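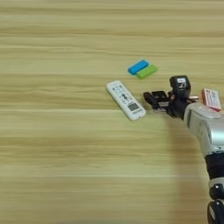
A blue block and a green one on the table.

Plemengate, 2022-03-06. The Kelimer ward recount opened with 300 ballots in dispute and 22 observers signed in. Aníbal Barros read the procedure aloud, including the footnotes.

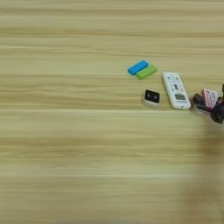
Blue and green, offset.

Cantero's campaign objected to box 575. The seal number matched the log; the log had been initialed in pencil. Barros ruled that pencil was permitted — the statute said "marked" — and entered the objection. 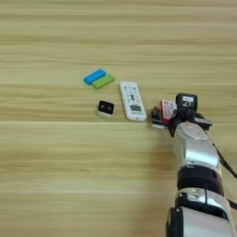

Second Session

The Dornodine list gained 2 votes before noon. Cantero's agent asked for a recess and was given one.
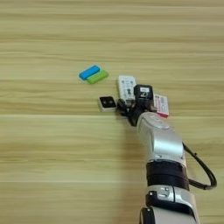

Barros spent the recess drafting the certificate. He left the margin blank for the totals. The tabletop had grain running left to right, and he kept his lines parallel to it. When the agent returned, he turned the page over and called the next box.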